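Club log, November: grasp planner, second attempt

The Faldale robotics club meets at 7 p.m. and the simulator was running by 7:10, a new record for us. Emiko Shibata had moved the planner onto the Dririx branch over the break, so most of the evening went to finding out what that broke.

First problem: the approach vector. The planner takes the longest axis of the target mesh and closes the fingers across it. For a box that works. For a twisted mesh the axis depends on which vertices you sample, and ours was sampling 822 out of 2312.

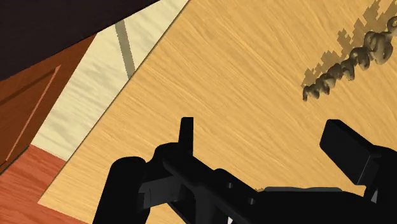 I changed the sampler to use every vertex. Planning time went up to 60 ms per target, still well inside our budget. Roswitha Rainer wants to keep the old sampler behind a flag for the Zalport qualifier, where the meshes are simpler. Fine by me, as long as the flag is off by default.

Second problem: collision checks. The tabletop was in the collision list but the cookware was not, so the planner would happily route the wrist through a pan to reach whatever stood next to it.

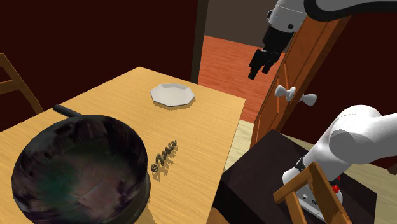 Emiko added the missing entries by hand. The loader should do this when it reads the room file, and that ticket is now mine. I also padded every collision shape by 2 mm, a number I picked without much thought and will revisit.

Still open: the random seed is not written to the log, so I can't replay a run from the previous meeting. The Bergmann config file also needs its joint limits checked against the manual before we merge.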